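Subject: Re: [landusen-home] Folding T-shirts so they stay folded?
From: Gladys Escobar
To: landusen-home list

Upendo Kinyua wrote:
> Hello all, I'm after some advice on T-shirts. There are
> five of us in the house and I do one big wash a week, and
> by the time everything has been put in the drawers it looks
> as though I never bothered. I fold in half, then in half
> again, the way my mum did, and the first time anyone pulls
> one out the whole pile goes with it. Is it worth learning a
> different way? And does anybody have a trick for shirts with
> printing on the front? My eldest says I'm creasing the
> pictures.
>
> Upendo

Dear Upendo,

What a lovely question, and how nice to see the list wake up again after such a quiet April! I am sure others will have better methods than mine (Leidy, I'm looking at you, I still remember your airing cupboard) but I've been folding for a household of 6 since my sister's lot moved in, so I'll tell you what I do and you can take whatever is useful.

Yes, I do think it's worth changing. Halves and halves again gives you a thick wodge with a soft edge, and it's the soft edge that catches. I go for a tall rectangle. Lay the shirt face down, smooth it out with the flat of your hand from the collar to the hem, then bring one side in towards the middle, with the sleeve turned back on itself so it doesn't poke out. Same with the other side. You want the collar sitting in the centre at the top with an even bit of shoulder on each side. After that it's only a matter of bringing the bottom up, and for a shallow drawer I fold it once more so they can stand on end like books.

For the printed ones, I'd let your eldest choose where the folds go, as it saved a good deal of grumbling here. If the writing is small and in the middle of the chest it will usually miss the creases anyway. The big pictures are harder. Marisol Muñoz told me she rolls hers, and they do come out very well, though I've never had the patience.

The other thing I would say is to fold at a table if you possibly can. I did it on the bed for years and my back let me know about it. Ours is 165 cm long and I have the basket at the far left corner, heaped up just as it came, with the shirt I'm doing in the middle, and the towels go over to the right as I finish them. It does mean I never have to turn round! I fold the towels square and flat, and I don't fuss if the edges are a bit rumpled, they're only going in the bathroom. 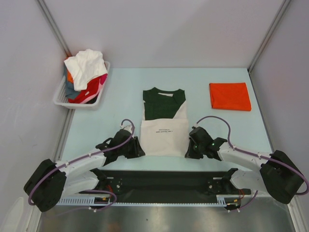
T-shirt folded tall, orange towel to the right, and plenty still in the basket.

Do pull out all the T-shirts first, by the way, before you start on anything else. Your hands get into the way of it and they come out much more alike. Little things like flannels and socks I leave right to the end, when I've got a cup of tea on the go and can't be trusted with anything complicated.

Zdeňka, did you ever find that folding board you were offering last year? Upendo might like to try it before deciding. I could collect it from you when I'm next over at Condine.

Do let us know how you get on, Upendo, and say hello to the children.

With love to all,
Gladys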